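Worn paved path behind our building — patch or resurface?
Posted in Outdoor and Paving by Rendska

We look after a wide path that runs past a long single-story building with grass beside it.
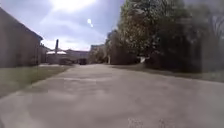

It gets hosed down every June and that's all. A contractor quoted us for a full overlay, and a neighbor says to fill the seams and leave it alone. It's 116 feet long. Which would you do?

Yimyam
Fill the seams first. Clean them out, let them dry for 2 days, then use a flexible joint sealant. Blotchy color is normal on old paving and doesn't mean it's failing. Tap the worn areas with a hammer — a hollow sound means that part should come out before you put anything over it.

Prorkport
Overlay. We patched ours for years and it was a waste of money.

Rarkico
Check where the water goes before paying anyone. If it sits along the grass edge, cut the turf back and lower it a little.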